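Workshop notebook: beeswax and linseed finish, second batch 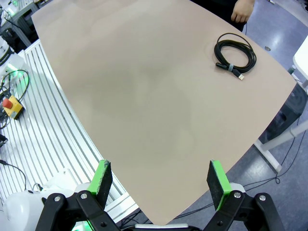 Staltwood, September

Well, the second batch is made, and I'm a good deal happier with it than I was with the first, which went on like cold butter and never quite lost its tackiness (apologies again to whoever leaned on the Ivport stool in a clean jumper). I've kept the same linseed oil but changed the wax to the yellow blocks from Kairys, grated on the coarse side of the old kitchen grater. The grater now lives here for good and mustn't go home with anyone!

Warmed the oil in the double pan to 70 degrees and held it there while the wax went in, a small handful at a time, stirring all the while. It took most of the morning and I drank far too much tea. Once it was clear I let it cool on the windowsill with a cloth over it, and gave it a stir whenever I walked past so that it wouldn't set in lumps. By four in the afternoon it had the look of soft honey and scooped nicely with a spoon.

Tried it first on the ash offcuts, then on one leg of the Steva bench, the back one, where a mistake wouldn't show. Two thin coats, rubbed in with a bit of old sheet and buffed with a clean piece after an hour. The ash has warmed up beautifully without going orange, and the grain on the bench leg is showing in a way I'd quite forgotten it could. I did one offcut sanded to 3,000 as well, purely out of curiosity, and I must say the wax just slid about on top of it, so let's not bother with that again.

Rags are hung flat on the outside line, please leave them there until they've gone stiff, and don't ball them up in the bin.

Still to do: a water ring test on the ash with a cold mug left overnight, and a third coat on half the bench leg to see whether it's worth the trouble. Lids needed for the small jars.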